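Hosimar Air Puts Minute-by-Minute Tracking on Every Aircraft in Its Fleet

New system covers the long over-water routes to Parkero and gives families and ground crews a clearer picture of every flight

STEKBY, 20/11/2018 - Hosimar Air has finished fitting satellite tracking to all of its aircraft, and we could not be happier to share the news! From this week, the position of every Hosimar flight reaches our control room in Stekby once a minute, from the moment the engines start until the crew shuts them down at the gate. That includes the 1468-mile crossing to Parkero, where for much of the way there is no radar on land close enough to see the plane.

Until now our aircraft on that route sent a position report every 15 minutes. It was a good system and it met the rules, but a jet covers more than 100 miles in that time (on a day with a strong tailwind, quite a bit more), and our dispatchers have wanted something closer to live for years. Now they have it. Each report carries the plane's position, height, speed and heading, and if a flight strays from its planned path or changes height without a reason on file, the box on board starts sending every few seconds by itself. The crew does not have to press anything, and the box has its own battery in case the main power is lost.

"I have worked in flight control for most of my life and I still stood there grinning the first night we had the whole fleet on the wall," said Areti Karamanlidis, head of flight control at Hosimar Air. "You used to get a dot, and then you would wait for the next dot. Now you watch the flight go by. If a crew turns to get around a storm, we see the turn, and we can already be looking at the fuel and the weather for them before they call."

The work began in August, with the first unit going into one of the older planes on the Spanos run. Our engineers in Stekby did the fitting during overnight stops, and no passenger flight was canceled to make room for it. Before the system went live, the team flew 268 test legs with the old and new reports running side by side, and compared the two records line by line. A few early units lost the signal during steep turns on the climb out of Spanos, where the runway sits in a valley. The antenna was moved farther back on the roof of those aircraft, and the remaining test legs ran without a gap.

Along with the equipment, Hosimar has rewritten what happens on the ground when a report is missed. If one report fails to arrive, the dispatcher gets a tone and a message on screen. If a second is missed, the dispatcher calls the crew by radio and by satellite phone. After a third, the duty manager contacts the rescue center for that stretch of water and passes on the last known position. All 110 members of our flight control and operations staff have been through the new drill, some of them at three in the morning, when we feel it counts most. Thank you to everyone who came in on a day off to play the part of a silent airplane!

We have also made changes for the people waiting at home. Friends and relatives can follow any Hosimar flight on our website, with a map that refreshes every five minutes, and there is a new phone line in Stekby answered day and night by our own staff. When a flight is late, the people on that line see the same screen as the control room, so callers will hear what we know at the time they ring.

"My mother lives in Parkero, and she has called me at work more than once asking where the plane is," said Despina Zacharopoulos, chief executive of Hosimar Air. "I am so proud of this team. They took on a big job during our busiest season and they did it with good humor. Our passengers will see nothing different in the cabin, but there are people on the ground looking after them every minute of the way, and I think that is worth telling them."

Fares will not change as a result of the project. Next spring Hosimar plans to share its tracking feed with the airport at Parkero, so that the tower there can see arriving flights well before they come into radar range. Talks with the airport at Spanos on a similar link have started too.

The control room will be open to visitors on two Saturdays this winter, with places for school groups in the mornings. Dates will be posted on the Hosimar website, and there is no charge to come.

About Hosimar Air
Hosimar Air is a regional airline based in Stekby. It flies passengers and freight to Spanos, Parkero and other island and mainland airports, and has more than 1000 employees.

Press contact
Hosimar Air Press Office, Stekby 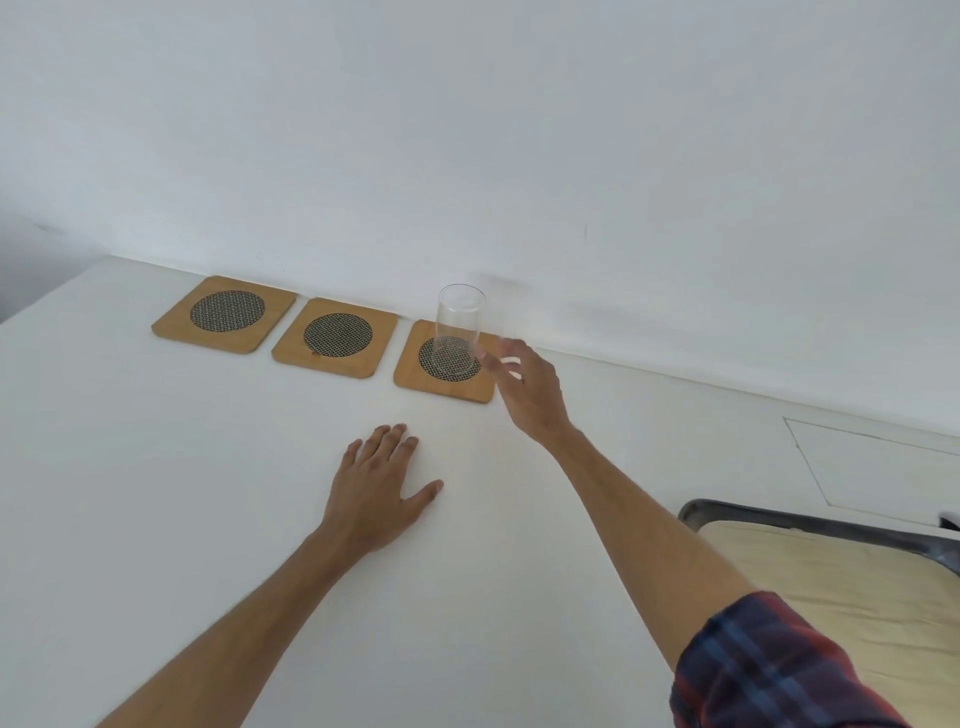 Square bamboo coasters with woven centers on a white tabletop.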